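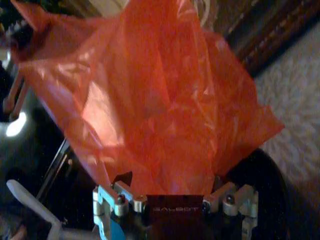 Khanyisile Ndlovu

4. The open day

4.1 Setting and visitors

The open day was held on 10th August in the ground-floor rooms at Hokmont. The doors were open from late morning until early evening, and visitors could come and go as they liked. The building's own door counter recorded some 425 entries, a figure that includes people who stepped out and came back. Most visitors were families from the nearby streets. Others came from the Stedel housing group, whose residents had been sent a letter about the event.

Two stations were in use. The first, run by Llinos Griffiths, dealt with rigid household items and is described in Section 3. The second dealt with thin plastic bags and is the subject of this section. Both were set up in a room furnished like a home, with carpet and wooden furniture, as we wanted visitors to judge the work against their own rooms.

4.2 The bag task

Bags were chosen after the trial visit to Gethin, where members of the public had asked more about litter and packaging than about cups or tools. A thin bag is hard to handle for reasons that are easy to show. It has no fixed shape, it reflects light unevenly, and once lifted it can hide much of what the wrist camera would otherwise see. Figure 4 gives the wrist view with an orange-red bag gathered at its base in the gripper. The upper part spreads out and covers much of the background, and only faint dark shapes come through the plastic. The film also varies in color, from a deep red in the folds to a pale pink where it is stretched and brightly lit. A detector tuned on flat, evenly lit samples has little to work with in a view like this one.

The operator gave a short talk at the start of each round and then ran the task. The wrist view was shown on a monitor facing the visitors. Rounds were not scored, and the operator was free to stop and restart at any point. Logs were kept in the Kadata format used for the rest of the study.

Figure 4. Wrist view during the bag task, with the bag held at its gathered end.

4.3 What visitors asked

We wrote down questions as they were put to the operator and sorted them the next morning. Ndlovu and Griffiths sorted them separately into 3 groups: questions about sight, questions about grip force, and questions about use at home. The first group was the largest. Many visitors wanted to know how the arm could carry on when the screen was mostly red – several had assumed that a second camera was mounted on the ceiling. Children asked more often about force, usually whether the bag would tear.

Disagreements in sorting were settled by talking them through. Questions that fit two groups were kept in both. The written notes were then checked against the session logs in September, and entries without a matching round were dropped before the analysis in Section 5.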